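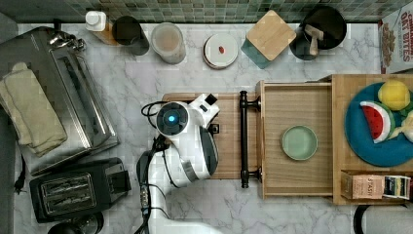 4.3 Grabación de demostraciones en la cocina

Esta sección explica cómo se graban los ejemplos para la tarea «guardar y sacar vajilla» con el software Ritodum, versión de laboratorio. Se supone que el brazo ya está calibrado según la sección 3 y que el operador leyó las normas de parada. La posición de partida que usamos en Calulska es con la pinza encima de la tabla de cortar, el cajón abierto a su derecha y el cuenco verde claro dentro del cajón. El resto de los objetos de la encimera queda junto a la pared de azulejos o a los lados, de manera que el modelo aprende con un fondo de cocina normal.

Antes de empezar

1. Encienda el controlador y espere a que el programa muestre el estado «Listo».
2. Compruebe que el cable del brazo tiene holgura en todo el recorrido. Mueva la muñeca a mano, despacio, hasta los dos extremos.
3. Abra el cajón hasta el tope.
4. Coloque el cuenco en el fondo del cajón, boca arriba. No hace falta ponerlo siempre en el mismo punto; al contrario, cámbielo un poco en cada episodio.
5. Limpie la lente de la cámara con paño seco.

PRECAUCIÓN: Los electrodomésticos de la encimera deben estar desenchufados durante toda la sesión. Son parte del decorado y no se utilizan en esta tarea.

Grabar un episodio

1. Elija la tarea en el menú «Colección» y escriba sus iniciales.
2. Lleve el brazo a la posición de partida con el botón «Inicio».
3. Pulse «Grabar» y espere 2 segundos sin mover el mando. Este tiempo quieto sirve después para alinear las señales.
4. Baje la pinza al cajón, tome el cuenco por el borde y levántelo hasta que pase por encima del frente del cajón.
5. Deje el cuenco sobre la tabla y abra la pinza completamente.
6. Suba el brazo y pulse «Terminar».
7. Marque el episodio como «Bueno», «Dudoso» o «Fallo».

Nota: un fallo con recuperación también es útil. Si el cuenco resbala y usted lo toma otra vez, siga grabando y marque «Dudoso» - el revisor decidirá. Si el brazo toca el frente del cajón con fuerza, pare y marque «Fallo».

Cambios entre episodios

Cada 10 episodios cambie una cosa de la escena, y solamente una: la posición de la tabla, la luz de la habitación o el orden de los botes junto a la pared. Anote el cambio en el campo «Variación». Los alimentos de juguete del plato azul pertenecen a la tarea 4.4; no los mueva en esta.

ATENCIÓN: No meta la mano en el cajón con el brazo activo, tampoco para corregir el cuenco. Pulse primero «Pausa» y espere el aviso sonoro.

Cantidad y entrega

Para un primer entrenamiento pedimos unos 500 episodios marcados «Bueno». El conjunto Falline, que se entrega con el programa como referencia, contiene 1.497 y fue revisado por Negin Naseri. Al final de la jornada copie la carpeta completa al servidor Issahaku, sin cambiar los nombres de los archivos. Las dudas sobre la marcación se consultan con Kobina Akpalu, los lunes por la mañana.

Si la copia se interrumpe, vea la sección 7.2.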